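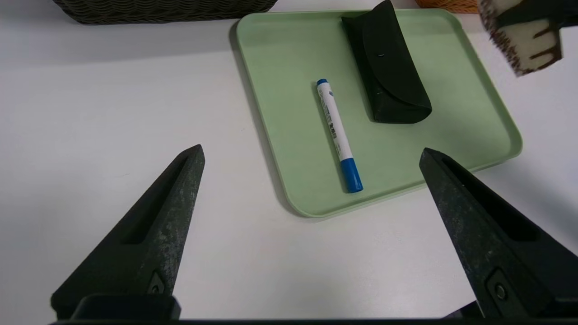 A marker on its green tray.

Learning a language after forty

When I moved to Flomcombe I was forty-three and my English was from school, with many holes in it. I could read the newspaper slowly. I could not speak with the man at the hardware store, who talked fast and always asked me a second question when I was still preparing the answer for the first.

In April I decided to learn in a more serious way. I bought a thick notebook and wrote one new word on each line, with the sentence where I met it. Today, the 27th September, I have 213 words in it. It is a small number, I know. But these are words I really use, and before I had lists of thousands which I forgot by the next morning.

My rule is 30 minutes before work, with no telephone near me. First I read yesterday's sentences aloud, then I cover one word in each and try to say it. If I fail, the sentence goes to the next page again. The word "although" has travelled through almost 70 pages, and I still put it in the wrong place.

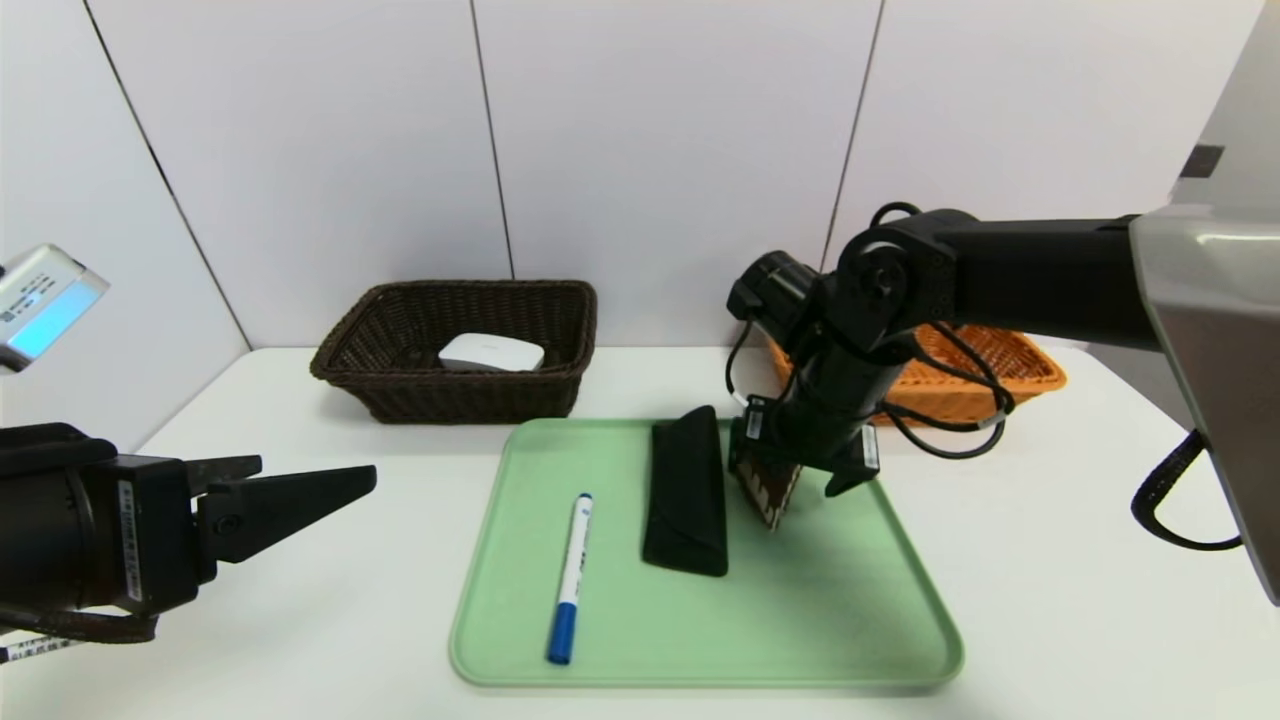 Juraj Vávra

The most difficult thing for me is the small words. In my language we have no articles, so every "a" and "the" is a decision. My neighbour Murín, who came here long before me, told me to stop thinking and to listen to the radio while cooking. I tried it the whole winter. I burned the onions twice, but now "the" sometimes comes to my mouth without an invitation.

I also changed my opinion about mistakes. At home I was a person who spoke well, and people laughed at my jokes. In English I was quiet for a long time and my colleagues thought I was shy. Last month I told a joke at lunch, a long one about a priest and a goat. I forgot the word for goat and had to make the sound. They laughed before I came to the end.

Next I want to read a whole novel without the dictionary. If you know one with short chapters and not too much weather in it, please write to me.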